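十一月的通讯，赶着写的，有错字大家包涵。

先说正事。合唱团搬家的事定了。从下个月起，排练改到 Utudgate 那边，就是老邮局后面那栋，二楼。原来的礼堂要换屋顶，工期说是到春天，我个人不太信，反正先按春天算。

怎么走。坐电车的到 Mirnska 站下，出站右转，过桥，看见药店再右转。骑车的可以从河边那条路过来，近一点，但是晚上路灯坏了好几盏，带灯。开车的，院子里只有2个车位，一个给 Ermelinda Azevedo（她要拉谱架和电钢琴），另一个先到先得。其他人请停在 Gisler 面包房对面的公共停车场，晚上六点以后不收钱。别停面包房门口，他们凌晨要进货，上次已经贴条子了。

门禁。楼下大门七点半自动锁。迟到的按门铃，最上面那个，按久一点，铃声小，我们唱起来就听不见。实在不行打 Martim 的电话，他坐得离门最近。打我的没用，我手机在包里。

排练时间不变，还是晚上七点到九点一刻，中间休息。有人问能不能提前到六点半，问了一圈，下班赶不过来的人太多，算了。

然后是曲目。冬季音乐会的单子终于出来了，吵了三个礼拜。Kadri Rozīte 的意思是上半场全部无伴奏，下半场才进钢琴。女低那边有意见，说上半场太长，没有钢琴托着，唱到第四首音准要往下掉。这个担心有道理，去年就掉了，录音我听过，掉了差不多半个音，最后一个和弦钢琴一进来，唉。所以折中：上半场砍掉一首，中间夹一段管风琴独奏，让大家喘口气，也重新听一下音高。管风琴由 Yannick Baudry 来弹，他答应了，曲子他自己选，到时候再告诉我们。

上半场：两首文艺复兴的经文歌，一首民歌改编，管风琴，再一首民歌改编，然后那首摇篮曲。摇篮曲大家都会了，别因为会了就不练。上回排练男低在第二段集体快了，Kadri 敲了谱架三次没人抬头。抬头！背下来就是为了抬头。

下半场：组曲全套，五个乐章。第三乐章的分谱有错，第十七小节女高第二声部那个还原记号漏印了，请自己用铅笔补上。铅笔。不要用圆珠笔，谱子是借的，要还的。第四乐章结尾那个延长记号，以指挥为准，不以谱子为准，也不以你旁边那位为准。返场曲还没定，有想法的写邮件，不要在群里说，群里一说就是一百多条，我看不过来。

发音的事。拉丁文按意大利式读，不按德式，已经说过了，再说一次，c 在 e 和 i 前面读“切”的那个音。有几位新来的之前在别的团唱的是德式，改起来难受，理解，但是一个团里两种读法，听起来像漏气。Rodrigo Pinheiro 录了一份朗读的音频，语速很慢，一行一停，放在共享文件夹里了，文件名叫“读音_最终_真的最终”。前面那个叫“读音_最终”的不要用，里面念错了一个词。
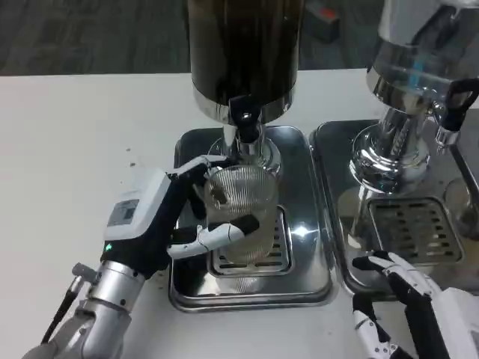
分声部排练。女高和女低在大房间，男高男低去走廊尽头的小房间，小房间没有钢琴，Martim Carvalho 会带一个小键盘过去，插电的，谁家里有长一点的插线板请带一个来。第一次分排只过上半场的两首经文歌，请提前把自己那行谱过一遍，不用背，起码不要当场认音。分排四十分钟，然后回大房间合。

走廊里别练声。隔壁是会计事务所，他们年底加班，已经客客气气来说过一次了。练声就在大房间里练，把门关上。

钱。账还是老样子，紧，但没破。今年卖节目单和蛋糕一共收了2,000，去掉印刷和调琴还剩一点，够付新场地第一个月的定金。会费从一月起每人每月涨到10，学生8，照旧。涨价这个事开会的时候举过手的，没来的那几位事后来问我为什么没通知，通知了，在九月那期的最后一段，我知道没人看到最后一段，所以这次放在中间。转账请务必备注姓名。上个月有一笔写的是“唱歌”，到现在没查出来是谁，请自己来认领。

交不上或者暂时紧张的，私下跟我说一声就好，不用解释原因，以前怎么办现在还怎么办。

衣服。黑色长裤或长裙，黑色上衣，长袖。鞋也要黑的，运动鞋哪怕是黑的也请尽量不要，台子高，第一排观众的眼睛正好对着我们的脚。围巾统一发，深红色，还是去年那一批，洗过了。去年拿回家没还的，请翻一翻抽屉，还差好几条。今年新进来的团员多，不够分的话就得再去买，颜色还不一定对得上。谱夹也要黑的，蓝的那几个请用黑纸包一下。

香水请不要喷。不是针对谁。站得密，有人过敏，去年音乐会上半场有一位全程憋着咳嗽，下来脸都紫了。

站位。按身高，不按交情。Kadri 下个月第一次排练会重新排一遍，排完请拿手机拍一下自己左右是谁，别到演出当天又来问我。眼睛不好、站久了腿疼的，提前说，边上可以放凳子，凳子有，不丢人。

搬家当天要人手。谱柜、折叠台阶、两箱旧谱子、那个谁也不肯扔的大鼓。早上九点在旧礼堂门口集合，中午前应该能搬完。面包车是借 Wiritz 家具行的，下午两点之前要还，所以真的请准时。戴手套，台阶的铁边割手。旧谱子里如果看到有图书馆章的，单独放一摞，欠了人家好多年了，趁这次一起还掉。大鼓不要滚着走，上次滚过，鼓边那块漆就是那么没的。

搬完以后我请大家喝汤，土豆韭葱的，有一锅不放肉。

新场地的几条规矩，房东给的，我照抄一下：走之前关暖气，关窗，椅子叠起来靠墙，垃圾自己带下楼。钢琴上不许放任何带水的东西。这条我自己也举双手赞成，旧礼堂那架琴的琴盖上全是杯子印，调琴师每次来都叹气。钥匙一共只有两把，我一把，Kadri 一把，不外借，不要问。

说到琴。新地方那架是立式的，声音偏亮，低音区有两个键反应慢，调琴已经约了，赶在第一次排练之前。Ermelinda 去试过，说凑合能用，伴奏排练够了，但是组曲第五乐章那段快的她还是想用自己的电钢琴。随她。

新团员。秋天这批试唱结束了，男高终于有人了！谢天谢地。请老团员带一带，谱子分给人家看，休息的时候说说话，别自己扎堆。新来的如果觉得跟不上，头一个月很正常，我当年头一个月基本在对口型，到了第二个月才敢出声。共享文件夹里每首歌都有分声部的练习音频，通勤路上听听，比在家里正襟危坐练半小时管用。

请假照旧，提前一天发邮件，写清楚哪天。演出前最后三次排练不接受请假，病了除外，病了请千万不要来。连着缺两次以上的，Kadri 会找你谈，谈的内容我不知道，反正谈过的人后来都来了。

门票。团员每人可以先订亲友票，订票表在文件夹里，自己填，填在自己那一行，不要填到别人那行去（上次有人多付了六张票的钱）。剩下的月底放出去公开卖。座位不对号，老人小孩优先坐前面，家属请帮忙在散场后收一下节目单，没弄脏的明年排练可以当草稿纸。海报还在印，拿到以后每人领几张，贴在自己楼下、单位、常去的店里，贴之前问一声人家让不让。

音乐会录音这次不请外面的人了，太贵，用自己的设备录，录完放文件夹。请家属不要在上半场拍照，快门声在无伴奏的时候特别清楚。返场可以拍，随便拍。

还有一件小事，旧礼堂的失物箱要清空。里面有一把格子伞，一只左手手套，一副老花镜，一本写满笔记的和声课本，课本没有名字，字很好看。搬家那天我会带着，认领从速，没人认的就送去旧货店。

下期通讯十二月初发，要登东西的请提前给我，超过半页我会删。有事写邮件，晚上十点以后我不回。

再补一条，刚刚接到的消息：电车 Mirnska 站往河边的那个出口在修，只能走另一边，出来要先过马路，再往右。上面写的出站右转作废，按这条来。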